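Writing for the Preschool Screen
Week 7: Small Heroes and the Shape of an Eleven-Minute Episode
Handout updated April 21, 2025

Welcome back! This is my favorite week of the course, so forgive me if the notes run long. We're looking at how a cartoon for three-to-five-year-olds gets a whole story told before the snack bowl is empty.

Our main text is the pilot script of Firby, about a young tugboat who wants to do every job in the harbor by herself. Read it twice, once straight through and once out loud. Out loud is where you'll hear how short the lines are. Almost none go past ten words, and the jokes still land!

1. One want, said early
Firby says what she wants on page one: "I can pull the big ship!" A four-year-old can hold on to that for the whole episode. Compare the first draft (in the course packet), where she wants to pull the ship AND impress her uncle AND find her whistle. Évan Ferrand, who wrote both drafts, cut 412 words between them, and the story got bigger.

2. The try, try, try pattern
Three attempts, each a little different. The second should be the funniest. The third usually needs a friend, and in Firby that's Ollel, the sleepy lighthouse. Watch how Ollel helps without taking over. The child watching has to feel that Firby did it.

3. Songs that carry plot
If you can lift the song out and the story still works, look at it again. The pulling song in scene 4 starts with Firby sure of herself and ends with her stuck. That's a full story beat in 21 seconds, with a rhyme for "barge"!

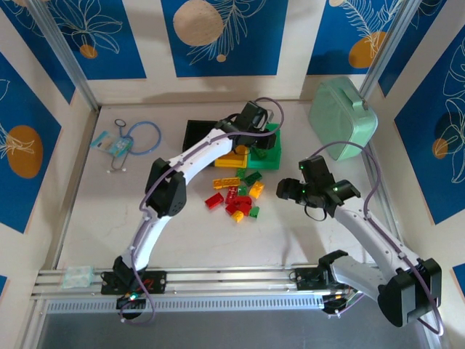

4. Trouble without terror
Preschoolers love a problem and hate a threat. Fog is fine. Fog with a growl in it probably isn't. Keep a trusted face nearby, and let somebody name the feeling ("I'm a bit wobbly").

5. Home viewing
Comine, the discussion example from October, has a very different rhythm: long pauses, hardly any talk. Watch one episode with the sound off and write down the moment you understood the want.

For next time
Write a two-page outline for a vehicle or animal hero of your own. One want, three tries, one helper. Bring a printed copy to Arellano Hall, room 519, and be ready to read your first page aloud. Silly voices are very welcome.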